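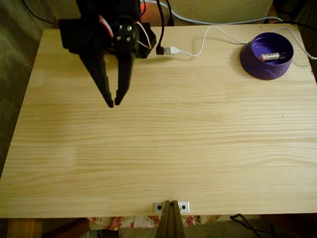

Can a machine do chores yet? (page 2)

pinewhistle: OK so I'll bite. My sister paid 800 for a robot mop and it spends its life wedged under the radiator. If that's the state of the art I'm keeping my bucket, thanks!

Dale Melnyk: Floors are the easy part, though. Tidying a table is what I'd pay for, and we're closer than you think. I've been on the small arms since June.

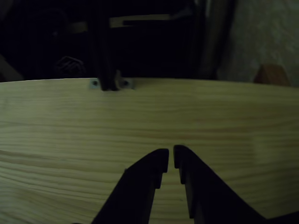
Gripper fingers nearly closed, nothing in them.

rolerau_fan: Closer?? Come on Dale. We trialed a Rinaldi arm in the shop sorting fittings, 300 parts a shift on a good day. My nephew does 2,000 and stops for lunch.

skedcombe77: Your nephew also calls in sick lol. But yeah, speed is the killer.

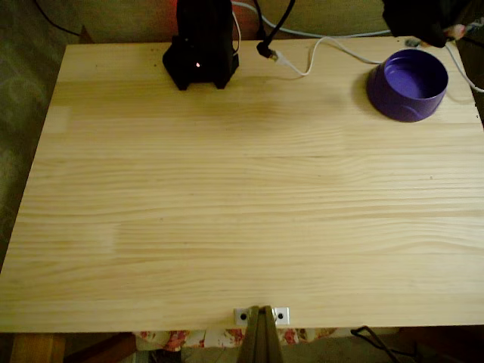 Dale Melnyk: Speed I'll give you. What I care about is whether it gets the thing where it belongs, and a slow arm could work while I'm asleep. Dropping stuff in a container is a decent test (a purple bowl on a bare pine top, say, with a cable running behind it). Anything light and stiff I'd trust it with. Socks, no way. And cables are a nightmare, I'd keep them out of the job completely.

pinewhistle: So it can tidy up as long as I've tidied up first? My whole house is socks and cables!
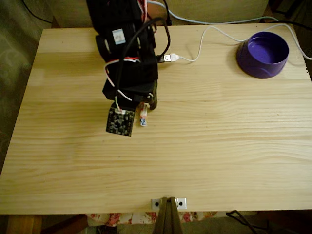

Small mottled cube under the arm, just above the wood.

rolerau_fan: Cubes, sure. Show me one unloading a dishwasher with a greasy pan in it and I'll eat my words.

Dale Melnyk: Give it five years.

skedcombe77: You said five years in the Ustedent thread too. I'd spend 3,000 tomorrow on one that folds towels, badly even. Anybody tried towels?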